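# About Clandine

Clandine manages real estate projects for owners who do not keep their own development staff. Our work covers site review, cost planning, permit tracking, contractor selection and closeout. We do not broker property and we do not hold equity in the projects we supervise.

The firm opened as a two-person cost estimating office in Gresby. Construction oversight was added when estimating clients asked us to stay on through the build. Most current assignments are residential conversions of between 30 and 70 units.
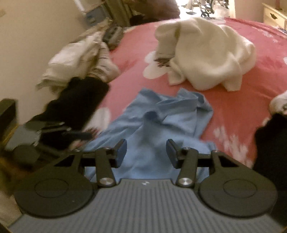
Fulgencio Cuevas wrote after the closeout of the Rallero conversion that the monthly cost report was the only document his lender never sent back with questions. He also asked for a shorter change order form, and the current form is one page.

## How we work

Each project has one manager from first budget to final payment. The manager issues a cost report every month, showing committed cost, pending changes and remaining contingency. Change orders are priced before work starts, except where life safety is involved.

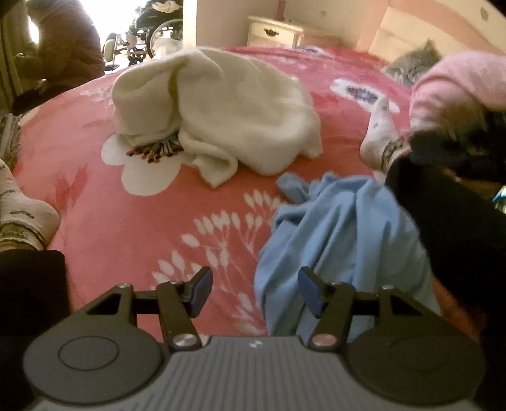

Draw requests are checked against site progress and lien waivers before they go to the lender. Retainage is tracked by trade. Warranty items are logged for 90 days after occupancy and then passed to the owner's property manager with the open list attached.

## Current work

Falcão, a former textile warehouse, is in design development. The plan calls for 70 apartments and ground-floor retail. Rallero Phase II is out to bid, with awards planned for December.
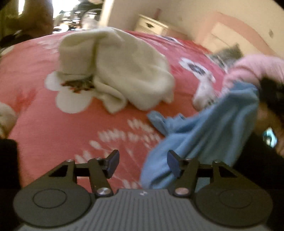
We accept new assignments of up to 200 units. Owners should send a site survey, the current zoning letter and any existing drawings to the Gresby office.

Page revised 29 October 2023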